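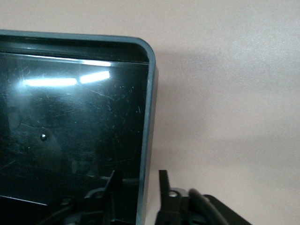 A gripper finger next to the rim of a scratched, glossy black panel, seen from a camera at the robot's wrist.

News > Automation > Services

September
By the Gandeo newsroom

Evetti has opened orders for a gripper kit and a paid setup service aimed at small repair and refurbishing shops. The kit, sold under the name Graneck, includes a two-finger gripper, a wrist camera, cabling and mounting hardware. It weighs 633 grams without the cable.

The company says the kit is meant for work close to shiny surfaces, where reflections of ceiling lights and of the gripper itself can confuse a camera. Buyers send in up to 160 short recordings from their own bench, and Evetti uses them to adjust the software before the kit ships. Setup takes about 5 weeks.

Angelovski, a refurbishing firm, has been using an early version on one bench. It reports that the camera gives a useful close view of scuffs and edges, but that the cable needs more slack than the manual suggests. Evetti says a longer cable will be offered as a spare part.

The kit fits arms with a standard wrist flange. An adapter for older arms costs extra. The first batch is limited to 114 kits, and orders for a second batch will open once those have shipped. Prices are given on request.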